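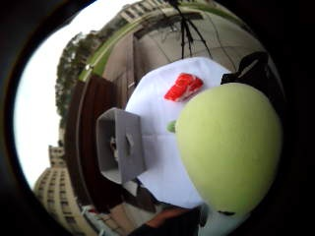

Ausgabe 268

# Floneck: Greifbeispiele sammeln, auch draußen

Ich gebe es zu, ich bin ein bisschen verliebt in unser Floneck-Set! Handgreifer mit Kamera, Sensorhandschuh, Markerwürfel für den Handrücken und dazu die Software von Nedelcu, die alles auf eine gemeinsame Zeitachse legt. Aufgebaut wird da, wo gerade ein Tisch frei ist, gern auch vor der Tür (weißes Tuch drüber, fertig).

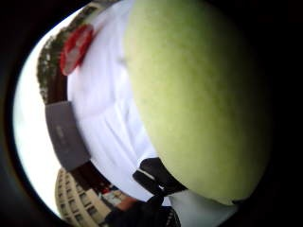 *Lesezeit: 2 Minuten*

Die Greiferkamera hat ein extremes Weitwinkelobjektiv, und ja, daran muss man sich gewöhnen. Alles biegt sich, dafür bekommt das Modell viel Umgebung mit. Unser Startdatensatz »Betcombe« enthält 2.945 Durchgänge mit weichen und runden Sachen, davon sind 2.272 fürs Training freigegeben. Den Rest höre ich mir – pardon, sehe ich mir noch an.
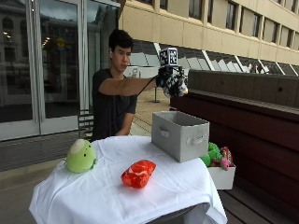
Für den Einstieg würde ich immer eine einfache Ablageaufgabe nehmen, Plüschtier in die Kiste, und erst danach mit den Positionen spielen. Der Würfel sollte dabei für die feste Kamera möglichst frei bleiben.

**Bestellnummer:** 406
**Lieferung:** über Murnerard, nächste Charge im September
**Stand:** 23. März 2022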